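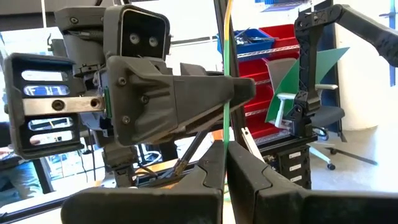
**mudroom_tess:** What do you all use to label the drawers in a metal tool cabinet so the labels stay put?

**Skamon_fan:** Plain white tape from a label maker, and wipe the drawer front with rubbing alcohol first. Mine have been on since September and not one corner has lifted.

**mudroom_tess:** Good to know! I had paper stickers on mine and they curled up in no time. It's a black cabinet, so white on black would be easy to read too. Do you put them in the middle or off to one side?

**gridley800:** Side, always. Pick the right or the left and line them all up in a column – your eye just runs down it. I did mine in the middle the first time and kept covering them with my hand when I pulled the drawer open (yes, I redid all of them).

**Skamon_fan:** Middle works fine if you have handles on the ends. Depends on the cabinet.

**old_tornitz:** I'm going to disagree with the whole tape idea. Magnetic holders with a card inside. I move stuff between drawers constantly and I don't want to peel anything. I paid about 4 bucks for a pack and they've outlived two cabinets.

**gridley800:** Magnets slide, though! Every time somebody leans on my cabinet the "screws" label ends up halfway to "cables."

**old_tornitz:** Then buy better magnets, lol. The Fagundes ones don't budge.

**mudroom_tess:** Ha, okay. Mine's mostly screws, cable ties and spare cords, and the cords never stay in the same drawer anyway. So maybe magnets for that one and tape for the rest?

**Skamon_fan:** That'd drive me nuts, but sure. Keep the words short whichever way you go. I wrote "small black cables and adapters" on one and the print came out so tiny I have to bend down to read it.

**mudroom_tess:** "Cords" it is. Ordering the tape tonight, and I'll try the magnets on the bottom drawer.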